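Drama series "Watton": are there two versions of the season 2 finale?

Posted 02/12/2019 in TV Drama > Episode Guides

I'm cataloging the second season of "Watton" and the running times don't agree. My recording from the Gateo channel has the finale at 52 minutes. The episode list on the network site gives a longer time for the same episode and mentions a hospital scene between the two sisters. My copy goes directly from the court hearing to the train station. Same episode number, same title card. Is there a longer cut, or is the network list wrong? I would like to fix the entry before I move on to season 3.

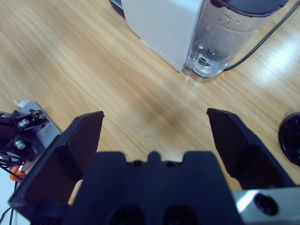
2 replies

memon_archive
Member, 3,286 posts

There are two cuts. The first broadcast ran in an extended slot and included the hospital scene. Every repeat since April has used the short cut, which fits the standard slot with ads. Gateo only bought the repeat package, so all recordings from that channel will be the short one.

To tell which cut you have:
Check the end credits. The long cut lists the actress who plays the doctor. The short cut drops her name.
Check the music over the train station scene. In the long cut the song starts before the first line of dialogue. In the short cut it starts after.
Don't go by the title card. It was not changed.

For a catalog I would enter the first broadcast as the main record and put the short cut in the notes field with its own running time. If your software allows only one running time per episode, use the one for the copy you hold and say so in the notes.

The season 1 finale has only one cut, as far as I know.

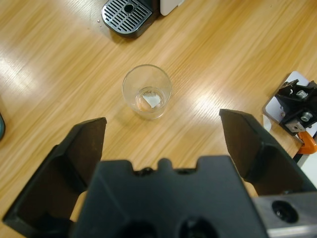
Glare on the wood tabletop

prostenex
New member

I think it's just the ads. Mine was longer too, but I never took the ads out. I don't remember a hospital scene but I missed part of season 2. The streaming version might have it, try there. Does anyone know if season 3 has the same lead writer?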